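Student Project Report: How Shared Kitchens Are Used in Student Housing

Course: Living Together in Small Spaces
Handed in: 05/12/2020

1. Why I chose this topic

When I moved into the Clutari residence, I did not expect that the kitchen would be the place where I learn the most about my neighbors. In my home country most students stay with their parents, so I never had to share a stove with people I did not know. In the first weeks I cooked very late in the evening, only to avoid the others. Later I noticed that other new residents did the same, and then the kitchen was full at a time when we all wanted it to be quiet.

My question for this project is simple: how do students decide when and how to use a shared kitchen, and what makes them stay away from it? I am not asking who is cleaning and who is not, although many people wanted to talk to me about exactly this.

2. How I worked

I compared two residences, Clutari and Montecinos. They are in the same part of the city and the rent is similar, but the rules are different. In Clutari there is a written plan on the wall with cooking times for each floor. In Montecinos there is no plan, and residents agree between themselves in a group chat.

I spoke with eight residents. Each talk took about 50 minutes and most of them were in the evening. I took notes by hand and wrote them out on the same night, while I still remembered the way people said things. 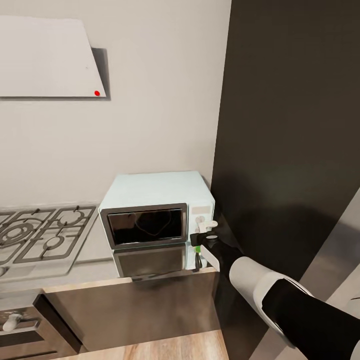 I also asked every person to keep a food diary for one week in February. They wrote down what they ate, where they prepared it and if another person was present. Not all diaries came back complete. One resident wrote only "noodles" on each day, and when I asked him about it he said that it was correct.

3. What the residents told me

The first thing I found is that short tasks and long tasks are seen very differently. If you want to heat up soup, you do not need permission from anybody, also when the room is full. You go in, you wait, you go out. But if you want to cook rice and vegetables for one hour, you feel that you are taking something from the others. A resident in Montecinos told me that she looks into the kitchen first and then decides what her dinner will be. If there are more than two people, she eats bread.

The second thing is about the written plan. I believed that the plan in Clutari would make people feel safe, but the answers were mixed. Some residents liked it very much. Others said that they feel watched, and when their time comes they are sometimes not hungry. One of them keeps to the plan strictly and eats dinner in the afternoon, which he does not enjoy.
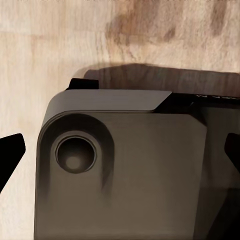 Birgit Nolte
Student, second year

The third thing is smell. I did not plan any question about it, but it came up in almost every talk. People are afraid that their food smells too strong for the others. This was said mostly by residents who came from another country, and I know this feeling myself. One woman stopped making the fish dish of her grandmother for a whole winter. When she finally made it, two neighbors asked for the recipe, but she told me she was still nervous the next time.

4. Storage and small conflicts

In both houses each resident has one shelf. The shelf is too small for a big pot, so the big pots are kept in the bedrooms. This sounds like a small problem, but it changes how people eat. If your pot is in your bedroom, you have to carry it through the hall, wash it right after the meal and carry it back. Several people said they prefer to use a small pan and cook only for themselves.
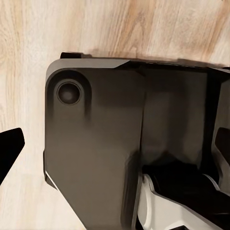 Oil, salt and sugar are a special case. In Montecinos they are shared without any discussion, and people buy a new bottle when the old one is empty. In Clutari every bottle has a name on it. I counted three bottles of the same sunflower oil on one shelf, all of them almost full.

I asked if the residents would like to share more. Most said yes, but they did not want to be the first person to suggest it. They were worried it would look like they want to save money.

5. Cooking together

Only in Montecinos did I hear about regular meals in a group. They started when one resident received too many potatoes from her aunt and wrote in the chat that everybody could come. After that it became a habit, with a different cook every time.
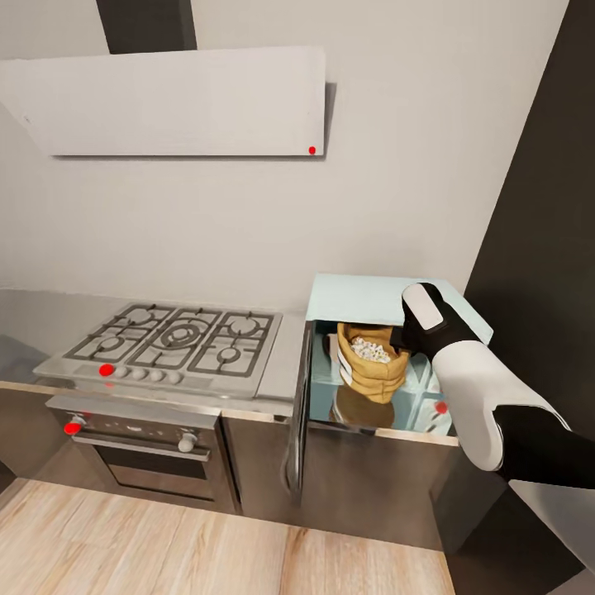
The group meals are not for everyone. One student explained that he has classes until late and when he arrives the table is already cleared. Another one does not eat meat and felt that she makes the planning more difficult. She still goes sometimes, but she eats before.

6. Limits of this work

My group of residents was small, and I knew some of them already, so they were possibly too polite with me. I also live in Clutari, and it is difficult to be fair about your own kitchen. For a longer report of 2,000 words or more I would like to speak with former residents too, especially those who moved out after a short time.

I would also change the diary. A paper form with fixed boxes would be easier to fill in than an empty page, and I would ask people to note the meals they wanted to cook but did not. I thought of this question only when the diaries were already back.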